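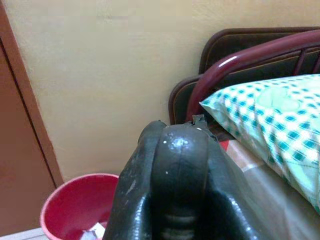 Dark, rubbery surfaces show every scuff and speck of dust

Getting Rubber Looking Good Again

I get so excited about this one, because it costs next to nothing and the change is huge! Boot soles, jar rings, tool handles, the mat by the back door (mine is an old Bisport and it has been through a lot) - they all clean up the same way.

Start dry. Go over everything with a soft brush, an old toothbrush for the grooves, and get the loose grit off before any water touches it. Then mix a small squirt of dish soap into a bowl of warm water and wipe with a cloth that's been wrung out well. Rinse with plain water and pat dry.

For scuffs, a white pencil eraser is my favorite trick. Rub lightly, brush the crumbs away, and go again if you need to. Stubborn marks get a dab of baking soda paste on a damp cloth, small circles, no hard pressing. I keep paint thinner and cooking oil well away from rubber. Oil makes it look gorgeous for a day or so and then it goes sticky and grabs every bit of lint in the house!
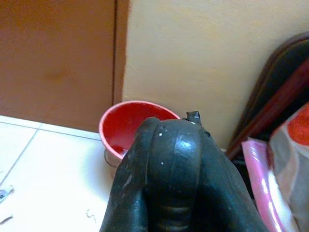

Ridges are where the dirt really hides, so don't rush them. Wrap a thin cloth over the edge of a butter knife (the dull side, please) and run it along each groove, turning the cloth as it gets dirty. A wooden skewer works for the really narrow ones. I once spent 50 minutes on a pair of garden boots this way and loved every second of it.

Let things dry in the shade with some air moving around them. Direct sun is rough on rubber, and so is a hot radiator. Jar rings and gaskets can lie flat on a dish towel overnight.

Storage matters too. I dust spare gaskets with a pinch of cornstarch and keep them in a Wumon tin in the hall closet, where it stays cool. Hot water bottles should be hung upside down, stopper out, with nothing heavy leaning on them.

I do the whole lot every 6 weeks in winter, and once in the spring when the boots come off for good. If a ring has cracked or gone hard, toss it and put a new one on the shopping list.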